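Getting scuffs and light streaks off a matte black tabletop

Posted in Furniture Care
Viewed 2,214 times

I have a black table with a matte finish and a faint grain in it. It has picked up light streaks and scuff marks all over. Wiping with a damp cloth makes them vanish for a minute, then they come back as it dries. I tried a spray polish once in a corner and got a shiny spot, so I stopped.

I don't know if the top is real wood with a stain or some kind of coated board. I bought it used and there is no label underneath. We work on it every day, so I can't have it out of use for a week.

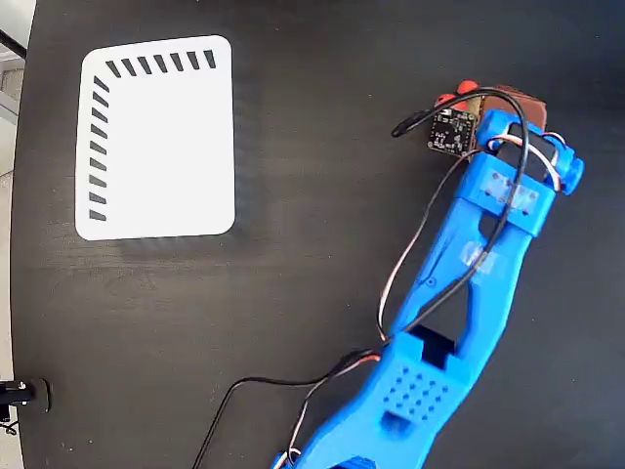 The white mat with the dashes is one I put down to save the surface, but it only covers the left side and I would like the rest to look decent too. Is there something I can put on the table that won't make it glossy? And is a bigger mat worth it, or will it leave marks of its own?

Findero

Start by finding out what is dirt and what is damage. A lot of light streaks on matte black are cleaner residue. Mix a few drops of dish soap in a bowl of warm water, wring a microfiber cloth out almost dry, and wipe along the grain. Then go over it with a second cloth and plain water, and dry it right away with a third. Do the whole top, or you will see the border of the part you cleaned.

Whatever is left after that is probably scuffing. Try a plain white pencil eraser on one mark, very lightly. If the mark is something rubbed onto the surface, it will come off. If it is a scratch in the finish, stop there. More rubbing polishes the spot and it will be shinier than the area next to it. Skip the melamine foam sponges for the same reason.

For the shiny spot from the polish, wipe it with a little rubbing alcohol on a cotton pad, but test underneath first. It can soften some lacquers. Mine took two passes and came out fine.

As for the mat, a bigger one is fine if you lift it now and then and wipe under it. Grit gets in at the edges and does the scratching. Soft vinyl can also react with some finishes if it sits in one place through a hot summer. I had one stick to a desk in August and it left a dull rectangle.

Lomby

just paint it. I did mine with black chalk paint and it looks new

Rillis

I would not paint a table that gets used every day. Chalk paint needs a top coat and even then it marks easily. The soap and water method above is right. If scratches still show after that, a black furniture touch-up marker works on the fine ones. Dab it, wait a few seconds, wipe off the extra. Get a matte one.

Edited 2/21/22 to add: don't use olive oil. It looks good the first day and then every hand print shows.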